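Search news and releases Go

Markbridge firm asks the town to fold its jumpers

MARKBRIDGE, March 2019 - Knitwear care company Kurkier today opened bookings for Worku, an evening class in folding jumpers, aimed at adults who own several and have been defeated by all of them. Places cost £6 and there are 70 of them.
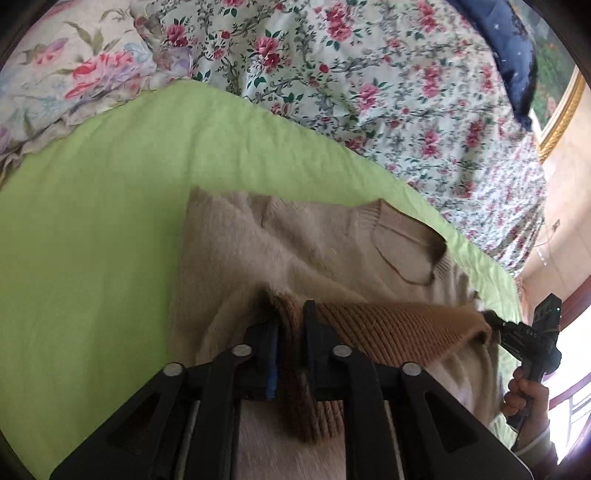
2 min read

The class grew out of a trial in January, when customers were asked how they stored their knitwear. The most popular answer was "the chair". Wire hangers came second, and the company has asked for the shoulders of those jumpers to be remembered kindly.

"We teach on a bed, as that is where most people fold," said Hülya Kozan, founder of Kurkier. "A big table is lovely if you have one. Most of our customers have a bed and ten minutes before they want to get into it."

3 shares 0 comments 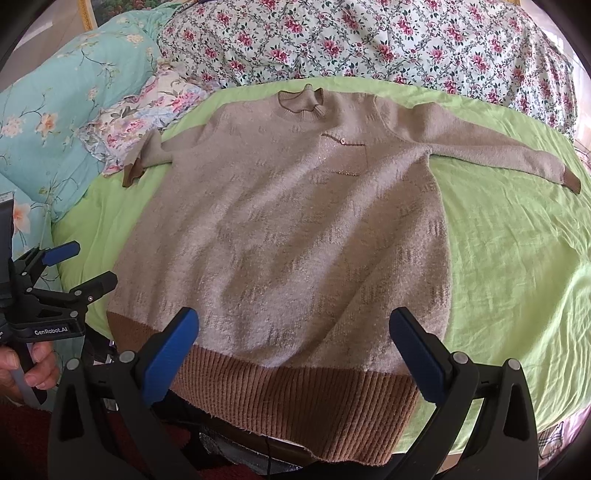 Worku pupils learn two folds, one for shelves and one for drawers. Both begin with the jumper laid out flat, front upwards, and the sleeves dealt with before anything else. Wide ribbed hems get a lesson to themselves - the rust-brown one on the beige jumper shown is a fair specimen, and a ruffled collar like the one at its other end should be left for last and never pressed down.

Tutor Taner Kurtuluş will lead the classes. "People come in saying they can't fold," he said. "Then they show me, and I see what they mean."

Pupils should bring one clean jumper. Cardigans will be covered at a later date, once the tutors feel ready.

Bookings and press: Elba Domínguez, Kurkier, Markbridge.

Get our newsletter. You can unsubscribe at any time.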